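4. Placing the two lamp heads

Before you start this section, the base must be fixed and the cable must be laid as shown in section 3. Do not connect the Driltari to the wall outlet yet.

4.1 Choose the side from which most daylight enters the room. Put the first lamp head on the opposite side of the table.

4.2 Loosen the collar by a half turn. Slide the head up until you feel the stop, then tighten the collar by hand. Do not use pliers.

4.3 Put one small upright object on the table. You will need it in step 4.6 to judge the shadows.
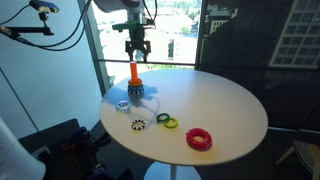
Round white table with an orange peg and rings standing on it.

4.4 Connect the plug and set both heads to the middle level. Wait 25 seconds - the light needs this time to become steady.

4.5 Set the left head to warm and the right head to cool. On a white table you can compare the two colors easily. On a dark table, first lay down a sheet of white paper.

4.6 Look at the shadow of your object. If its edge is too hard for your work, fit the diffuser (part 1319) on the head that makes the shadow. If you see two shadows of equal strength, lower one head by one level.

CAUTION: The diffuser must click on both sides. A diffuser which is only half closed can fall onto the table.

NOTE: A warm patch and a blue patch on the same surface are normal in this setting. It is not a fault of the lamp.

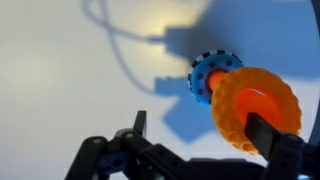 One owner wrote to us that she left both heads on cool through the winter and got tired eyes by four in the afternoon, and that changing only the left head to warm was enough for her. We can recommend to try this before you order the larger diffuser.

4.7 When you are satisfied, press and hold the memory key until the display shows 102. The setting is now stored, also after a power failure.

If the display shows 1530 instead, the two heads are not on the same channel. Go back to step 4.4. If it appears again, write to Walgate customer service and give the number printed under the base.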